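Print | E-mail

Kosell Printed Papers Project
Progress report to the Saraç Fund, second reporting period

1. Status

Work in this period covered the fit-out of the ground floor room at Sulance, the purchase of paper, and the first tests of hand-printed circles on large sheets. The room is in use. The paper has been delivered. Test printing started in February and continues. The cutting guide and the storage rack for finished sheets are late and are covered in section 6.

No change to the total grant is requested. One transfer between budget lines is requested in section 7.

2. Paper

The grant application specified a white uncoated sheet in one large format, to be used flat and trimmed after printing. We ordered 400 sheets from Nostlow in a single lot so that the shade would match across the full set. The sheets came flat, between boards, on one pallet. Corner damage was found on 11 sheets. These have been set aside for testing and will not be used for the final set. Nostlow has accepted the claim and will credit the next invoice.

Sheets are held in the room for two days before use. Sheets used on the day of delivery curled at the short edges, and the curl made it hard to place a print near the margin. After two days in the room the curl was small enough to press out by hand.

The sheet is too large for the tables on hand, so layout is done with the sheet spread out in full and the worker moving along it. Small round discs serve as position markers in layout and are taken off before printing. Markers near the edge are set first and the rest are spaced from them. 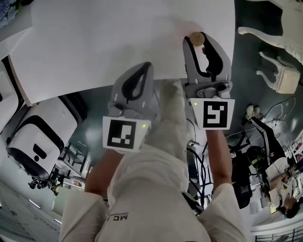 Large white sheet with a small round gold-colored disc near its right edge.

The gold-colored markers are easy to find again on white paper. The flat steel washers used in the first period slid when the sheet was moved and left gray rub marks, and have been withdrawn.

3. Room

The room is painted white, as proposed. The application listed three functions for it: layout, printing, and showing finished pieces to visitors. In the first period these overlapped, and stock was kept on the display shelves. The functions have now been separated as follows.

Layout and printing take place on the open floor area. Paper stock is kept in the side room on the original pallet boards. The large white shelving unit is reserved for display. It has open cubbies, with a narrow column of small ones down the left side, and a wide alcove below the upper row. The upper row is being left empty until the first finished pieces are ready to go on it.

Inks and thinners are not to be stored on the unit. Bottles are brought in for the session, kept upright, capped between uses, and returned to the locked cupboard when work stops at 4:30 p.m. One bottle is open at a time.

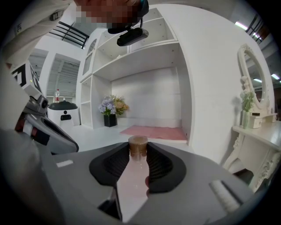
The alcove is finished except for lighting. It has been dressed with a bouquet in lavender, cream and peach in a black square vase, standing at the left side. These three tones are the reference for the color trials planned for the next period, and the bouquet stays in position so that printed samples can be held against it in the same light. Paint chips were tried for this purpose and dropped. They gave a flat match that looked wrong beside the paper.

Seating follows the inventory in the application. The white ornate chair with carved legs and the matching small stool with a cream cushioned top are both in the room. No further seating will be bought. The line for two folding chairs can be closed.

4. Print tests

The test block is a plain wooden disc. It was selected over rubber in the first period for its cost and because it can be sanded flat again when the face wears. The test consists of single impressions at set spacing, each made by placing the disc, pressing straight down, and lifting without sliding.

The plan called for 132 impressions. We made 133; one position was printed twice by mistake and both impressions were kept in the record. Each was scored on three points: complete outline, even tone across the face, and clean lift.

Results to date:

- Outline. Most impressions are complete. Breaks occur mainly on the side away from the worker, where reach is longest and pressure drops.
- Tone. The pink ink at the present dilution prints faint. On white paper it reads as a light circle with little weight in the center. This suits the overlapping areas of the design and is too weak for the border.
- Lift. Smears are few and nearly all come from the end of a session. A limit on session length has been set.

The number of impressions made per inking has a larger effect on tone than pressure does. Re-inking after every impression gives a heavy rim. Re-inking after every second impression gives the most even set so far, and this is now the working rule.

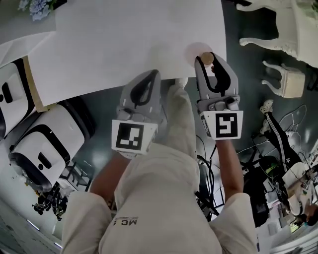

Spacing was measured from the long edge of the sheet in all tests. Measuring from the previous impression was faster, but the error added up along the row and the last circle in a row could land well off its line. The edge method is slower and will be kept for the final set.

A strip of tan cardboard is used as a straight reference. It does not mark the paper and can be replaced at no cost when it picks up ink. Its weakness is that it bends along its length if handled by one end. The cutting guide on order will take over this function.

5. Handling

Bare hands may touch the outer margin only. The margin is trimmed after printing, so marks there have no effect on the finished piece. Loose sleeves are to be kept clear of the printed area until the ink has set. Shoes worn on the floor area are to be clean, and the floor is swept before a sheet is opened out.

A printed sheet is left where it lies until the ink does not transfer to a scrap of the same stock. It is then moved by two people.

6. Delays

Cutting guide: ordered, supplier has moved delivery into the next period. Trimming cannot start without it. Printing is not affected.

Storage rack: returned. The trays were shorter than the sheet. A replacement with longer trays has been quoted and not yet ordered. Until it arrives, finished sheets will be stacked flat with plain tissue between them, which limits the number we can hold.

Alcove lighting: the fitting is on site. Installation is booked for a Saturday so that printing is not interrupted.

7. Budget

Spending is within the approved total. Paper came in under its line after the credit from Nostlow. The storage rack will come in over its line. We ask the Fund to approve a transfer of the paper balance to the rack line. Written approval is needed before the quote lapses.

8. Next period

- Repeat the border test with a stronger ink mix on the damaged sheets.
- Begin color trials in lavender, cream and peach.
- Complete alcove lighting.
- Order and install the replacement rack.
- Print the first full sheet for review by the Fund.

The score sheets for all impressions are held at Sulance and can be sent on request.

Print | E-mail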